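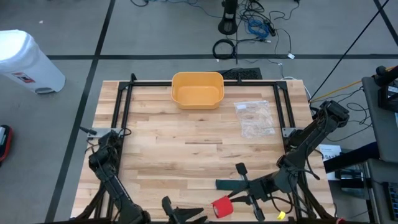

SIRNUSNESS FIRST AID LENDING SERVICE
Minutes of the Supplies Meeting, December

Held in the packing room at Pekthorpe. The meeting was called to order at 4:15 p.m. with six members present. The Wiltdale branch sent apologies.

1. Minutes of the previous meeting
Approved with one correction. Under item 4, "gauze pads" should read "gauze rolls."

2. Matters arising
The broken latch on the supply closet has been replaced. The request for a second set of shelves is carried forward until the price has been confirmed.

3. Packing table
Members agreed that the wooden table will remain the only surface used for packing small items. The top is to be wiped down before each session and left to dry before any bags are laid on it. One member asked whether a vinyl cover should be bought. The majority preferred the bare wood, as bags slide on vinyl. No purchase was approved.

The yellow-orange bin is to stand at the back of the table and be emptied at the end of each session. Items found in the bin at the start of a session are to go back to the closet and be checked against the stock sheet.

4. Bandage wrap
The green self-adhesive wrap was discussed at length. Rolls are to be stored standing on end, and each roll is to be checked for loose layers at the outer edge before it is bagged.

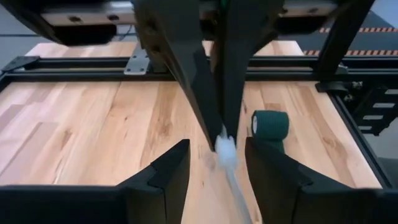
It was noted that some branches have been pulling off a length to test the stick and then rolling it back by hand. A roll treated this way is harder to start and looks used to the borrower. Branches are asked to keep one roll aside for testing and mark it on the inside of the core.

The current order with Song is for 200 rolls. A member proposed adding tan, and the proposal was held over pending a reply from Song about mixed cartons.

5. Zipper bags
The clear bags with the slider closure have been in use since the fall. Pekthorpe reported fewer complaints than with the press-seal type. Two points were raised:

(a) The slider must be run all the way to the end. A bag that is left a little open will pass a quick look on the shelf.

(b) Labels should go on the side without printing.
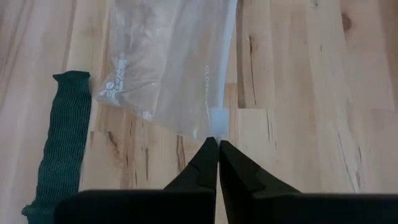

Members also considered whether knitted items should share a bag with wrap. It was agreed that they should be bagged separately, with air pressed out before closing, so that the kits lie flat in the carton. Crumpled bags may be reused for storage in the closet but may not be sent out.

The remaining stock stands at 2,000 bags. No order is needed this quarter.

6. Budget
The supplies line was reviewed and accepted without change. Freight for the Song order will be charged to Pekthorpe and divided among the branches at year end.

7. Other business
The sign-out sheet will move from the hallway to the inside of the packing room door. The meeting adjourned at 5 p.m.

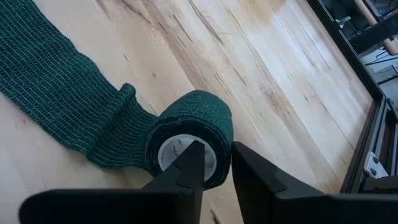 Wiltdale, December

The following note was received from the Wiltdale branch after the meeting and is attached to the minutes by agreement.

The branch supports the decision under item 4 and will set aside one test roll from its present stock. It asks that cut lengths be allowed in the smaller kits, as a full roll takes up most of the bag. It also asks for a written instruction on how the loose end of a roll should be secured before packing.

Both requests will be placed on the agenda for the next meeting.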